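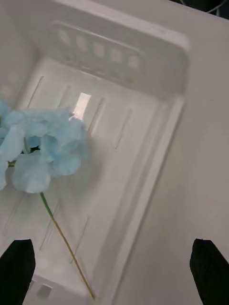
**Project report, second half: the grip fault and what we did about it**

When we signed up for the flower sorting project back in the fall, I think both of us pictured the hard part being the software. We had a nice plan on paper, our advisor liked it, and the two arms (we call the left one Pumley and the right one Jacobs, and by now the whole lab does too) were already bolted down and working when we got the bench. The job sounded so gentle! Pick up an artificial flower by the stem, set it in the tray, go back for the next one. We used artificial hydrangeas and roses the whole way through, so at least nothing wilted on us while we were figuring things out.

The trouble started on 2023-03-28, in the middle of a long run. Jacobs closed on a hydrangea stem, lifted it, and then stopped with the gripper half open and the stem hanging at a slant. The screen said the grip was good. A moment later the arm started moving again by itself, with the flower still crooked, and dragged the bloom along the lip of the tray before Sizwe Moodley reached over and hit the stop button. No one was hurt and nothing broke except one leaf, but it gave us both a real fright, and I'll come back to that reach further down, as it bothers me more than the fault does.

### Looking for the cause

We went through the logs that same evening and found the stall had happened 8 times in 210 picks. That's not a lot, and I'll admit we had watched a few of those go by and put them down to bad luck. All of them were hydrangeas, and in all of them the arm had taken hold low on the stem, well away from the bloom. The flower head is the heavy end, so with a low grip the whole thing wants to tip over and turn between the fingers. When it turned, the finger position changed a little, and our program (which we called Flirura, after a long night) took that small change to mean the grip had been lost. It paused, checked again, saw the fingers holding steady, and carried on as if all was well.

So there were really two mistakes, and both were ours. The grip point was badly chosen, and the restart after a pause didn't ask a person first. I wrote that restart myself in January and was quite proud of it at the time.

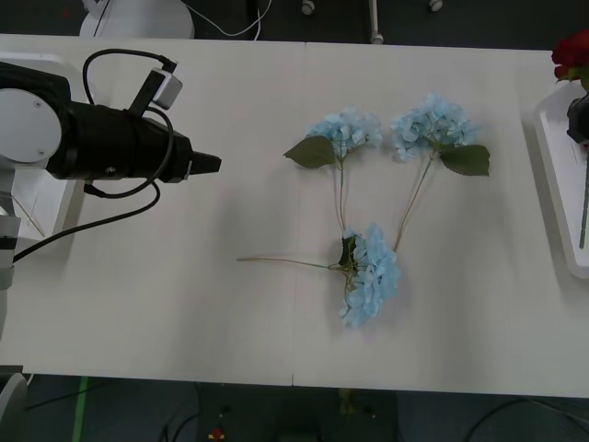 Petronella Mabaso read our first draft and wrote in the margin that the restart worried her far more than the dropped flowers, and that she would like to see it gone before we spent another hour on grip points. She was right, and we changed the order of our work that afternoon.

### What we changed

- After any pause, both arms now stay still until someone presses the resume key.
- The grip point moved up to about 4 centimeters below the bloom.
- The stop button sits on a stand at the front corner, so you don't have to lean over the table to get to it.

With those in place we ran another 56 picks, all hydrangeas, and had one stall. The arm stopped, it stayed stopped, and Sizwe walked over and pressed the key. I was so pleased I wrote it down twice.

### Still open

That one stall came from a stem with a bend in it, and we don't have a good answer for bent stems yet. We also haven't tried the new grip point on roses, where the leaves may get in the way. Both are on the list for April, along with a proper written rule about where people stand during a run.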